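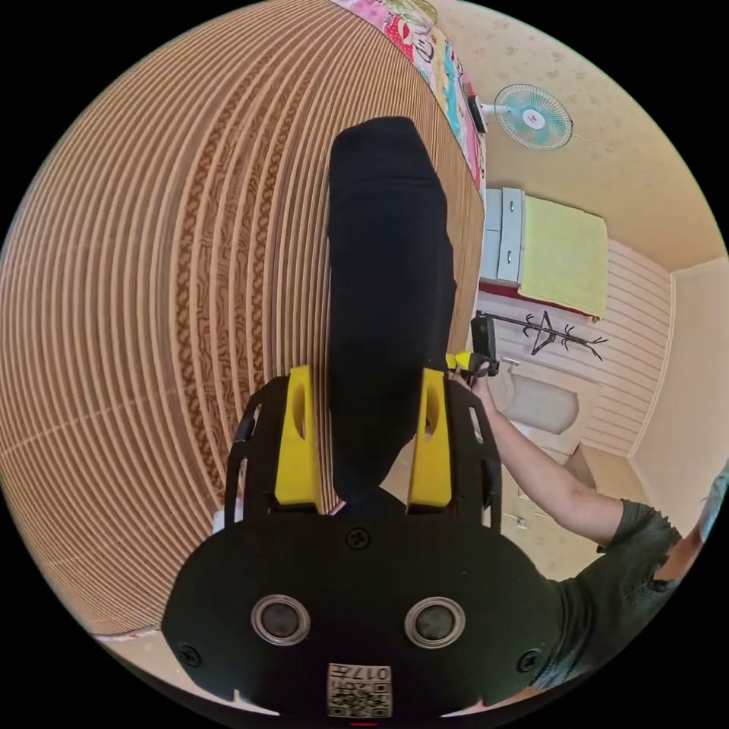

Plot tags. Old ones have had it, paint gone, half of them chewed by the whipper snipper. Kha has been going round with a texta but it fades by the next month. Discussed painted stones (no, they walk), slate (no, cost), and printed stickers on metal stakes. Rin for stickers. Small white label, black QR-style code, three digit number, same sort as the 017 one in the photo. Must go on right way up though, 017 in the photo is upside down and we have enough people watering the wrong plot as it is. Loan asked what the code would point to. Rin: plot page, holder's first name, what's in, when last fed. Xuân not keen on names being up there. Agreed no names, plot number and crops only. Rin to do a trial on the bottom row before we commit to all 80.

Gomdale Community Garden, general meeting, 2023-12-11, under the shade sail, then in the shed when the wind got up

Present: Nomvula Ngubane (chair), Rin Yokoyama, Kha La, Loan Lưu, Xuân Lương (minutes, sorry for the handwriting, typed up after). Plus a few plot holders who came and went. Tags taken first as Rin had to get to work, the rest in the order it was on the sheet.

Previous minutes
Accepted. One fix: the broken tap is the one by the passionfruit, not the one by the gate. The gate one is fine.

Money
Balance $492 after the water bill. Plot fees mostly in. Loan has reminded the late ones by text and will do one more round, then it goes to the waiting list. Someone asked could we do fees quarterly. Loan says twice the chasing for the same money. Left as is.
Cash tin from the seedling table still at Kha's place. To be counted and banked before the break please.

Water
Main item, took most of the meeting.
Big tank down to the second rung from the bottom. Not much rain on the forecast that anyone believed. Small tank behind the shed is worse, coming out brown.
Clirby timer on the top beds is playing up again. Ran through the middle of the day at least once, Kha found the path flooded and the corn beds dry. New batteries didn't fix it. Kha thinks the valve is sticking and not the timer. Nomvula thinks it is the timer. Agreed: take it off the top beds altogether, hand water till it has been looked at. Kha to pull it apart on the bench, no buying a new one until we know.
Hand watering before 9 and after 6 only. Cans or a trigger nozzle, no open hoses left on the ground. Nomvula has spoken to the person it was about.
Sprinklers: not on the shared beds. On your own plot that's your business so long as it isn't going over the neighbour's lettuces.
Wicking beds seem to be coping far better than anything else. Loan offered to show anyone how hers was built, bring a hat.

Action: Kha, timer and valve. Xuân, sign on the tap with the hours. Nomvula to ring Aguirre about cleaning out the small tank and get it in writing this time, last quote was over the phone and grew.

Mulch
Sillo can drop a load of pea straw the week before Christmas. Needs someone here to open the double gates, the driver will not wait. Last load got dumped across the path and the wheelchair beds couldn't be reached till it was shifted, so it is to go on the gravel by the bins and nowhere else. Nomvula to put cones out.
Barrow limit: 2 per plot till everyone has had a go, then free for all. Shared beds come first, they are bare dirt at the moment and cooking.
Question about whether the straw has been sprayed. Xuân to ask. There was twisted growth on the tomatoes in the far corner last year and some people blame the straw, some blame the manure, no one tested either.

Fruit fly
Found in the peaches at the back and in at least one lot of tomatoes. Traps up but need topping up, most of them were dry when Loan checked.
All fallen fruit to be picked up, bagged, tied, and left in the sun on the concrete before it goes in the red bin. NOT in the compost. There is stung fruit in bay 1 right now, we could see it from where we were sitting.
Exclusion nets: we own 3 big ones, one has a hole you could put a cat through. Rin has netting thread and will mend it. Nets to be booked on the sheet in the shed, returned folded. Not stuffed in the tub wet.
Discussed taking out the old peach. It is nobody's plot and fruits badly. Long talk. Some people are attached to it. Compromise, hard prune after fruiting, look at it again in April.

Compost
Bay 1 full and not heating. Too many grass clippings in one lump. Bay 2 ready to use, sieve it first, there is plastic in it. Bay 3 is the one to add to from today.
Please chop things up. Whole corn stalks and a whole pumpkin vine went in last month and it took two of us to get the fork out.
No citrus argument had again, not minuted.
Worm farm moved to the south side of the shed out of the sun. Lid stays ON. Damp hessian on top, Loan is topping up the water when she's in.

Shed
Lock is stiff, spray it dont force it. Key bent once already.
Missing: the good secateurs with the red handle, one garden fork, the long measuring tape. If they are in your car boot, no questions asked, put them back on the hook.
Shelf above the potting bench is coming off the wall. Nothing heavy on it. Kha will fix with proper brackets when it is cooler.
Snake seen near the woodpile, brown, went under the pallets. Woodpile to be shifted away from the door, but not by anyone poking about in it by hand. Boots when you are down that end. Catcher's number is on the inside of the shed door.

Christmas break
Garden stays open, gate code unchanged. No working bee till the new year.
Watering swap list on the shed door. Write your plot number, dates away, and who has said yes to doing it. An entry with no name in the last column means no one is doing it, the list doesn't magic up a person.
Shared beds over the break: Nomvula first week, Loan the second, Xuân after that.
Pick it or lose it rule applies. If you are away and happy for your zucchini to be taken, tie a ribbon on your stake. Ribbons in the jar by the kettle.
Break-up drinks at the long table after the mulch is spread. Bring a plate, bring a chair. Kha doing the barbecue, Loan bringing rice paper rolls, someone please bring something for the kids that isn't chips.

Autumn seed order
Too early according to some. Rin's view is that garlic sells out every year and we always miss it. Agreed to put garlic in now and do the rest later. Want lists to Rin, on paper or by email, not shouted over the fence.
Broad beans: we have heaps saved, no need to buy. Leek seed is old, bin it.

Other business
Kids from the primary school would like a bed again next year. Yes, same one near the tap, once the edging is redone. Splinters last time.
Plot 44 has not been touched since winter. Loan to call, then offer it to the next on the list.
Chooks next door getting through the fence and into the silverbeet. Neighbour is nice about it and has offered eggs. Xuân to patch the wire. Eggs to be accepted.
Someone asked about a second bench seat in the shade. Everyone would like one. No money. Anyone with timber lying around, talk to Kha.

Actions again, as people only read the bottom
Rin: trial tags on bottom row, mend net, garlic.
Kha: timer, shelf, cash tin.
Loan: late fees, plot 44, traps.
Nomvula: Aguirre re tank, cones, gate for Sillo.
Xuân: tap sign, straw question, fence wire, get these minutes up.

Next meeting in the new year, date to go on the shed door. Closed when the mozzies arrived.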